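Grotcombe Toy Library: July report to the Adgate fund

Your grant of £289 has now been spent, mostly on pretend food. We bought two sets of plush vegetables and replaced the play crockery, the old lot having gone home in coat pockets over the winter. Seven families have joined this month – four more than Nabil Awad predicted, and he has been reminded of it.

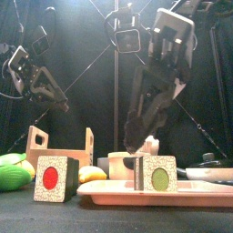 Plush vegetables, a cream cup and the light wooden box, July.

Sorting is slower than planned. Yu-ting Yeh wants everything labelled by shelf, and Ekkachai Thepsuriya wants it labelled by age group. At present it is labelled by neither. Two sets still need washing bags before they can go out on loan, and the quote from Esetti is due next month.

Lamduan Thammasiri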